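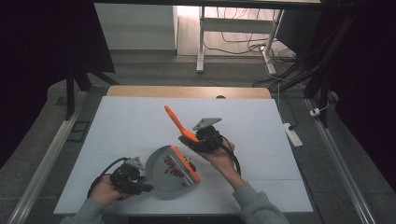

Page last changed: March 21, 2024

Support > Gernatell > Table set > 3. Sweeping up small spills

3. Sweeping up small spills

This section explains how to collect dry things such as beans, lentils or rice from the table board with the small brush and the round dustpan. For liquids, please see the section on wiping.

3.1 Put the dustpan on the board near to the spill. The straight side with the orange strip must look towards the beans.

3.2 Tilt the pan a little, until the orange lip touches the board along its full length. If one corner is lifted, small beans will pass under it.

3.3 Take the brush by its flat handle and hold it over the pan side of the spill. Then move it to the far side and lower it.

3.4 Sweep towards the lip with short and slow strokes. Red beans are round and hard, and with a fast stroke they jump over the rim.

Note: A few beans normally stay outside the rim after the first pass. Turn the pan to them and repeat step 3.4.

3.5 Before lifting, tilt the pan back so that the beans roll away from the lip. Keep it level on the way to the container.

3.6 Empty the pan. Knock the brush gently on the inside of the container.

Caution: Do not sweep beans over the edge of the board. On carpet they are difficult to find, and they can be slippery under a shoe.

Caution: Do not put more than 200 g in the pan at one time.

Note: Do not wash the pan with the abrasive side of a sponge. Use a damp cloth and dry it the same day. The order of steps 3.4 and 3.5 was corrected in January after a remark from Rachid Kettani.

Text: Moataz Alaoui

Related items
Skurnen storage jars: closing the lid
Wiping the table board
Molau brush: changing the head
Kabbaj spare parts list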